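Rilon adds play kitchen to its nursery furniture range

Nisbet, June - Children's furniture maker Rilon has added a play kitchen to its range for nurseries, playgroups and family homes. The Onent kitchen has a white worktop with a black hob, a deep grey sink and a curved tap, and goes on sale through the firm's own shop and its trade partner, Plutum.

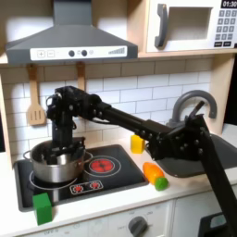 The Onent play kitchen with metal pot, toy carrot and coloured blocks.

The hob is flat, with the rings and red burners marked on its surface. A cooker hood sits over it, against a white tiled wall, and wooden utensils hang within reach.

"Parents kept asking us for something that looks like the kitchen at home," said Iraís Cervantes, head of design at Rilon. "We spent longest on the sink. It had to be deep enough to hold a pot and a few vegetables - children put everything in the sink."
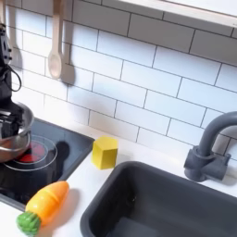 Rilon tried early versions in seven nurseries before settling on the final layout. Staff asked for a clear stretch of worktop between the hob and the sink, and the firm moved the sink to make room for it.

Gumaro Cárdenas, sales manager at Plutum, said 1,224 kitchens had been ordered ahead of the launch, mostly by nurseries.

The kitchen comes in two boxes and can be put together by two adults. Spare parts are sold separately. Trade customers can ask for a price list from Cengiz Bayram at the Rilon sales office, Nisbet.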